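Rakport arm fault: questions and answers

Applies to the two-arm Rakport stations at Stustik and Pleltstead running the table-clearing and bagging tasks. Other stations use a different wrist and are not affected.

What is the fault?

The left gripper closes on a thin-walled food container and does not stop at the commanded force. The controller reads the deflection of the plastic as free travel and keeps closing until the lid lifts or the wall folds. The arm then reports a good grasp and carries on with the lift.
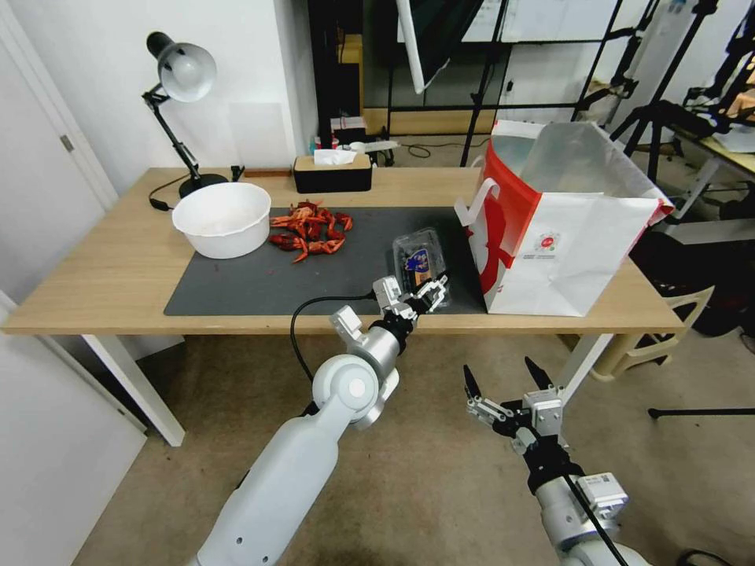
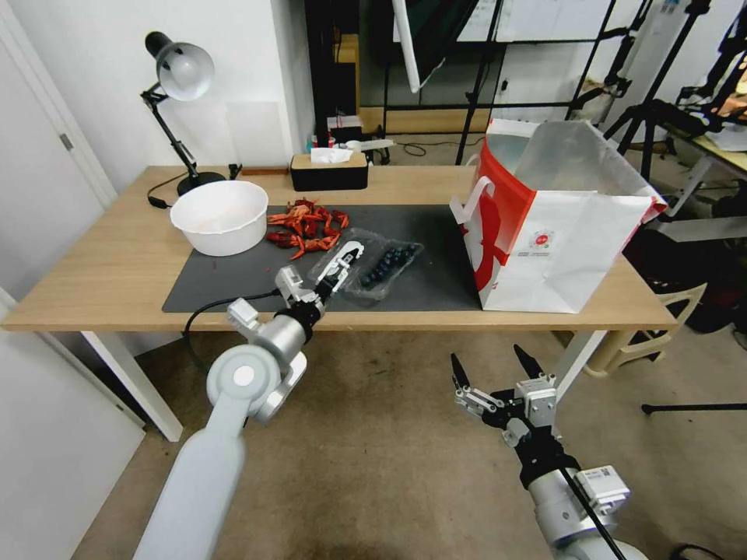

Bagging task, left arm at the clear food container.

Which objects are affected?

Clear hinged or lidded containers of the sort used for soft fruit are the worst. Tissue boxes, bowls and cans have not produced the fault. Loose items such as shellfish are handled by a separate grasp routine, which does not use the same force limit.

How often does it happen?

We went back through 3849 logged grasps from both sites. Of those, 1179 were on thin-walled containers, and 46 of these went over the force limit. In eight cases the container opened during the lift and the contents ended up on the table or the floor. The rest were set down again with a creased wall and the lid still shut.

Has anyone been hurt?

No. The fault came to light during a routine log check in December. It is treated as a safety matter all the same, as a gripper that ignores its force limit on plastic cannot be trusted to respect it on a finger.

What causes it?

Two things together. The force estimate is taken from motor current, and the filter on that signal was lengthened in the autumn release to quieten false stops. On a stiff object the delay makes no difference. On a soft one the fingers travel several millimetres further before the filtered value catches up. Separately, the grasp check compares finger position with the expected width, and the tolerance was wide enough to pass a crushed container as a normal one.

Is the wrist cable involved?

Probably not. It was the first thing suspected at Pleltstead, where a cable had been found pulled tight over the table edge after a long reach. A damaged cable gives dropped readings, and these would trip the arm. None of the 46 grasps shows a dropped reading. Cable routing should still be checked at the start of a shift – leave enough slack at the wrist for full rotation, and keep the loop away from the fingers.

Why does only the left arm show it?

Mostly because the left arm does nearly all the container grasps in this task. The right arm runs the same software and should be assumed to have the same fault.

Can I keep using the station?

Yes, with these limits in place:

Set the closing speed to the lowest of the three presets for both grippers.
Remove thin-walled containers from the object list unless you are testing the fault.
Keep hands off the table while either arm is enabled, including when it appears to be waiting.
Do not reach under the front edge of the table. The right arm parks low and can start from there without much warning.

What should I do if the gripper will not release?

Press the stop button first. Do not pull the container out of the fingers, and do not try to open them by hand with the motors on. Once the arm is in the stopped state, use the manual release on the gripper body. If the container has split, clear up before re-enabling – wet contents under the mat will let it slide, and the table calibration goes with it.

Does the stop button cut power to the grippers?

It cuts drive power to the arms. The grippers hold their last position, so anything caught stays caught until the manual release is used. This is by design, to avoid dropping a load, but it surprises people.

Is there a fix?

The shorter filter has been restored in a test build. Prins, who supply the gripper controller, have also changed the grasp check so that a width below the expected range counts as a failure. On the Stustik bench the test build stopped within the limit on every container tried. It has not yet been run at Pleltstead, and the limits above stay in force at both sites until it has.

Will I need to recalibrate after updating?

The grippers, yes. The arms and the head camera, no. Run the open and close cycle with nothing between the fingers, then once more on the steel gauge block supplied with the station.

What should I report?

Any grasp where the container is marked, opened or dropped, even if the arm logged it as good. Give the station, which arm, the object and the time of day, and save the log before restarting. A restart clears the raw current trace, and without the trace there is little we can do with the report.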